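Re: [homebuild] Aileron hinge brackets and the wing jig
From: Hongmei Lei
Date: February 28, 2020

Rizwan Bangash wrote:

> Has anyone on the list fitted the outboard hinge brackets on a Borkomon
> before closing the wing? The manual has them going on after the top skin.
> I can't see how you get a spanner in there once it's riveted. I also
> have a slight twist in the left wing and would like to know whether to
> sort that first.
>
> Rizwan

Rizwan,

Sort the twist first. We had the same trouble with ours in November and it came from the jig, which had settled at the tip end. Put a level across the spar at the root and again at the last rib, and shim the jig until they agree. Leave it overnight and check again before you drill anything.

On the brackets, we fitted them before the top skin went on. Ada Ferraro signed off our wing and was happy with it so long as the bolts were torqued and marked while she could still see them. Ask your own inspector before you copy us.

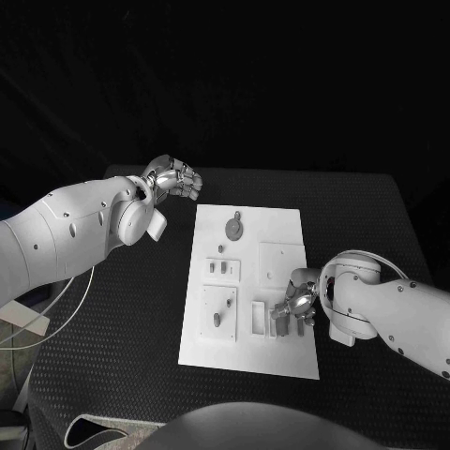
You will need to trim the skin a little where it passes over the outer bracket. We took off 2 mm and dressed the edge with a fine file. Use the longer bolts there, as the ones in the kit leave hardly any thread showing past the nut. Annapurna Kandasamy has a few spare if you are stuck.

The whole job took two of us some 6 evenings, and a good part of that was the jig. Our drawing of the shims is in the list files under Wings. If you can't open it, write to me off list and I'll post you a paper copy.

Hongmei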